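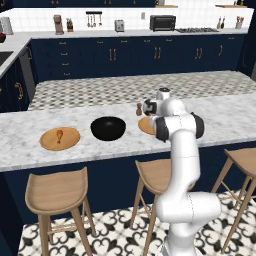
The translator of the short book "The Waiting Bench" did not plan to write anything of her own. For 21 years she sat between judges and people who could not follow what the judges said, first in Ukmont and later in the bigger court at Drondbridge. We talked at the end of the afternoon, and she wanted to begin with food. "In a kitchen you can point," she said. "A plate, a black bowl, a pepper mill, a chicken leg. I show you with my hand and you learn the word. In court I cannot point at 'bail.' I cannot point at 'waive.'"

Her book is about tenants and workers who come before the law in a language they speak only a little. It grew out of notes she kept after hearings, without any names. She kept 109 of them, and 35 went into the book.

I asked which one she thinks about most. She told me about a man who was called Hoàng in the court papers, although this was his family name and the clerk had entered it as his first. For two hearings he did not stand up when he was called. "The judge believed he was disrespectful. He believed it was another person's turn. I was sitting there, and I was not allowed to explain, because an interpreter may only interpret." She was quiet for a moment, then she added: "I followed the rule. I am still not sure about it."

The question of race comes into the book slowly. She says this was her editor's wish at first, and then her own. In her notes she had often written down how long each person was permitted to speak before being interrupted. When she read the notes together, the difference was clear to her. "People with a European accent got patience. They even got a smile. Other people got 'please answer yes or no.' I do not say that every judge did this. I say that I heard it many times, and from kind judges too."

Some readers in Drullosholm, where she lives now, have told her that the book is unfair to the courts. She answers that she respects the courts, and that she worked there by choice. What she asks for is modest — a longer hearing when an interpreter is present, and a written summary that the person can take home in their own language. Ukmont tried the summaries for one spring and stopped in April. She was told the reason was cost.

She will read from the book at the university in Drondbridge this fall, and afterward law students can ask questions. I wanted to know if she was nervous to speak in her own voice after so many years of saying "I" for other people.

"Very much," she said. "The first time, I began to interpret myself."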